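Section 6. Looking after printed trays on a stone-look worktop
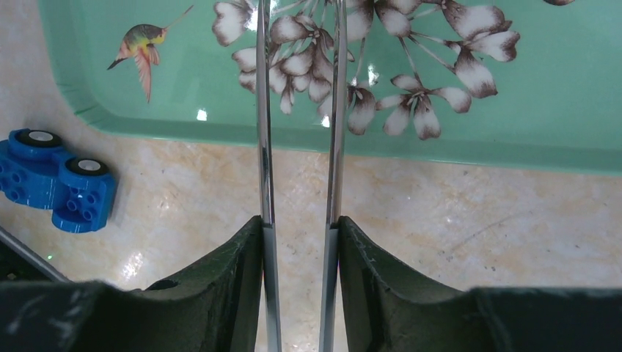 Wagner Furtado wrote in the margin of the draft that a plastic tray needs no instructions at all, you wipe it and put it away. He may be right about plain ones. A glossy tray with a picture on it is another matter, and the claims made for them deserve a second look.

Before first use

1. Peel off any labels and wash the tray by hand in warm water with a little washing-up liquid.

2. Dry it with a soft cloth. Tea towels sold as "lint-free" mostly aren't, so try yours on the underside first.

3. Wipe the worktop as well. Grit under a tray will scratch both surfaces, whatever the worktop firm told you about hardness.

Note: "Dishwasher safe" on a label says nothing about the print. If you want to keep your birds and flowers, keep washing by hand.

Daily use

4. Set the tray down flat, well back from the edge of the worktop. Don't slide it.

5. Load heavy things in the middle first, then the lighter ones. A raised rim will hold back a small spill. It won't stop a full jug going over.

6. Lift with both hands, one on each side.

Caution: Never put a pan straight from the hob on a plastic tray. A folded cloth in between is not enough, and we have yet to see a heat-proof claim we would trust with a casserole.

Marks and stains

7. For tea and coffee, leave a damp cloth on the mark for 8 minutes, then wipe. Repeat if needed.

8. For grease, use washing-up liquid again. Skip the cream cleaners, including the ones that promise to be gentle, as they dull a shiny finish.

Note: Lucimara Aguiar recommends bicarbonate of soda paste. We tried it on two old trays and could see no difference from plain soap.

Storage

Stand trays on their side, or stack them with kitchen paper between. For worktop stains see Section 2.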